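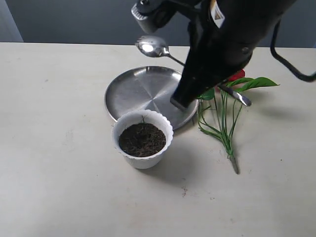 Issue 17

Home News Products Support Contact

GRAMORA OPENS EQUIPMENT PLANNING SERVICE FOR FIRST-TIME BUYERS OF ROBOT ARMS

Flatisdale, January 2020

Gramora today announces a planning service for small and medium-sized firms that are preparing to buy their first robot arm. The service covers the choice of arm and gripper, the layout of the work table, staff training and the yearly cost of upkeep.

Many buyers set aside money for the arm alone. Grippers, cameras, cabling and spare parts are often left to a later budget, and orders are delayed as a result. Under the new service, each customer receives a single written plan listing all of these items, with prices held for 40 days.

Before any order is placed, customers may bring their own goods to the Gramora trial room in Flatisdale. Household and gift items are accepted, including tableware, potted plants and artificial flowers. 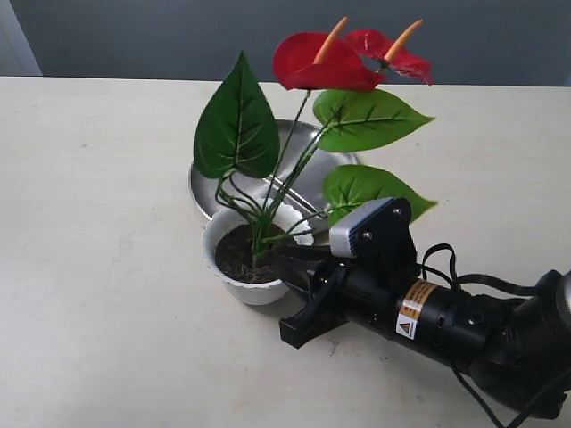

Trials are booked in half-day sessions, and a written report is sent to the customer within 3 working days. The report states which gripper was used, what changes to the table are advised and which costs should be entered in the first and second years.

The service is offered jointly with Zorker, which will supply grippers and fittings, and Tian, which will provide finance over terms agreed with each buyer. Gramora expects to complete some 200 plans in the first year. Bookings are open now, and a second trial room is due to open in August.

Enquiries should be addressed to the Gramora sales office, Flatisdale.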